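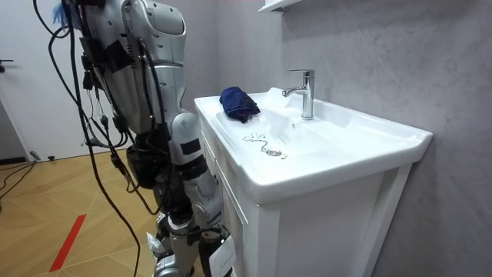

Posted by Tudur Phillips, Inholm — Fri 10 January

We are looking for people to help us with a study about cleaning a bathroom sink at home. Inholm is a small office, and we write household guides for tenants and for new cleaning staff. For the next guide, we want to learn how different people clean a white ceramic basin and a single-lever chrome faucet, in which order they work, and which places they forget.

You do not need any experience. We would like to have both people who clean for a living and people who do it only when guests are coming. You must be 18 or older, and you should be able to stand and bend a little during the session.

One session takes some 2 hours, with a break for tea. You will clean the basin, the wide rim, the faucet and the front of the cabinet in your usual way. The cabinet door has a recessed panel, and we are curious how you handle the corners. After this we will ask you a few questions about your own bathroom. Cloths, sponges and gloves are provided — but please bring your favorite cloth if you have one.

You will receive 195 dollars when you have completed 4 sessions. Travel is not included. The sessions are held in February, on weekday mornings.

To apply, please write a short message to Tudur Phillips at the Inholm office. Tell us which mornings suit you, and if any cleaning product gives you an allergy.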